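How I Answer a Trademark Office Action Without Losing a Weekend to It

Last updated June 27, 2023

So you filed your trademark application, waited months, and then an email landed saying an Office action has issued. My first one gave me a stomachache. It was for Dilby, the name I put on my line of toddler bibs, and I read the thing four times before I figured out that only two paragraphs of it were about me. The rest was boilerplate.

I run a tiny business and I'm not a lawyer. What follows is how I handle the simple ones (and how I tell when one isn't simple). If yours is a refusal based on somebody else's registered mark, read step 3 and then please go talk to an attorney.

Step 1. Find your deadline and write it down

Look near the top of the letter. For an ordinary application you get three months from the issue date to respond, and you can buy one three-month extension for a fee if you ask before the first three months run out. Applications that came in through the Madrid system work on a different clock, so read your own letter, not mine.

The clock runs from the issue date printed on the action. It doesn't run from the day you got around to opening the email! My friend Cirilo Zavala learned this with Stinlow, his hot sauce. He counted from the day he read it, filed late, and had to pay for a petition to revive. He got it back, but he was grumpy for a month.

I put the deadline on a paper calendar in October when I got mine, and then I put a fake deadline two weeks before it. I work to the fake one.

Step 2. Split the letter into refusals and requirements

Get two highlighters. One color is for refusals, where the examining attorney says the mark can't register as things stand. The other is for requirements, where they want something fixed or added: a clearer description of goods, a disclaimer, a translation, a better specimen.

You have to answer every single one. If you write a gorgeous argument on one point and skip a little requirement at the bottom of page three, your response is incomplete. I number mine in the margin and keep the same numbers in my response, which makes it easy to check at the end.

Step 3. Decide if you can do this alone

My own rule is this. Requirements I do myself. A "merely descriptive" refusal I'll think about. A likelihood of confusion refusal goes to a professional. Paraschiva Dumitrescu looked over my second application, and she charged me $469 for a consult and a marked-up draft. That hurt a little, and I'd pay it again.

If you live outside the United States, you need a US-licensed attorney anyway, so this step is decided for you.

Step 4. Fix the identification of goods

This is the one nearly everybody gets. I had written "baby products," and the letter said it was indefinite. Fair enough.

Go to the ID Manual on the trademark office's site and search for plain words. You can narrow what you originally claimed or make it clearer, but you can't broaden it. So "baby products, namely, cloth bibs" might be okay if bibs fit inside what you first wrote, and adding strollers later because you've had a big idea is a new application. Also check the class number — if your clarified goods fall into two classes, you'll pay a fee for the second one or drop those goods.

Copy the wording exactly as the manual has it. I tried to improve on it once. Got another letter.

Step 5. Sort out your specimen

For goods, a specimen is a real-life showing of the mark as customers run into it: a tag, a label, packaging, or a web page where people can buy the thing. A mockup won't do, and neither will a logo floating on a white background. If it's a web page, include the URL and the date you captured it.

When you send a substitute specimen, you'll normally sign a declaration that it was in use in commerce at least as early as the filing date (for a use-based application). Read that sentence slowly before you sign it. If it isn't true for you, ask about changing your filing basis to intent to use.

I keep a folder for each product with dated photos of tags and packaging.

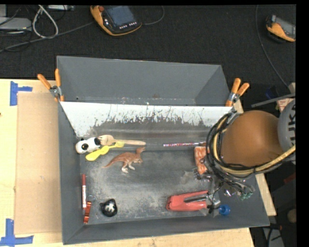

Panda plush and two utensils in the gray bin.

Step 6. Write the response

Use the online response form and have your serial number handy. My format is boring: the number of the issue, what they asked for, what I'm doing about it. One or two sentences each. "Applicant amends the identification to read as follows" and then the wording. Done.

For an argument, I stick to the refusal in front of me and attach evidence, meaning dictionary pages or screenshots with dates and URLs. My first draft ran to 4000 words. Paraschiva cut nearly all of it, including a long part about how hard I'd worked on the name.

Step 7. Check, sign, save

Before you submit, go down your margin numbers one more time. Then open every attachment from the preview page. One of mine was sideways and another was a grocery list.

The signature has to be entered personally by the person signing. You type it between two forward slashes, like /Chunhua Peng/, and your spouse or assistant can't type it for you. Save the confirmation email as a PDF, and check your application status every few weeks until you hear back.

Any questions, leave them in the comments. I read them all, though I can't tell you if your particular name will go through.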